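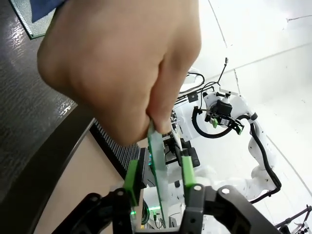 How to Invite Your Local Representative to a Community Event

So you have a school fair, a clinic opening or a small trade show coming up, and somebody has said, "Shouldn't we ask our member to come?" Yes, you should! It is far less frightening than it sounds, and most offices are glad to be asked properly and in good time.

Start early. Eight weeks is comfortable, six is fine, and anything under three means you are relying on luck (I have been lucky twice, and I wouldn't plan on it). June is always crowded, so if your event falls then, write even sooner.

Step 1. Find the right office. Members often have one office near the legislature and another in the district. Write to the district one first and send a copy to the other. If you are inviting a minister as well, that letter goes to the ministry, addressed to the scheduling secretary.

Step 2. Write one page. Give the name of the event, the place, the start and finish times, who is hosting it and how many people you expect. Then say exactly what you would like your guest to do – cut a ribbon, speak for five minutes, hand out prizes or simply walk around and meet people. When Fitriani Oei and I wrote ours for the Cisten Street market opening, our first draft ran to four pages, and the part about the speech was on the last one. We cut it to 178 words and had a reply within the week.

Step 3. Call after ten days. Be friendly, ask for the scheduler by name if you can, and write down whatever you are told.

Step 4. Send a short briefing once they accept. Put in where to park, who will meet the car, the order of speakers and how to say any tricky names. Isamu Nomura, who has hosted more of these than I have, adds a cell number in large type at the top, and I have copied him ever since.

Step 5. Check the order of welcome. The most senior guest is usually greeted first, but customs differ, so ask the office if you are unsure. If traditional leaders or elders are coming, ask their families too.

Afterward, send a thank-you note with a photo or two, and do it within a few days while everyone still remembers the cake.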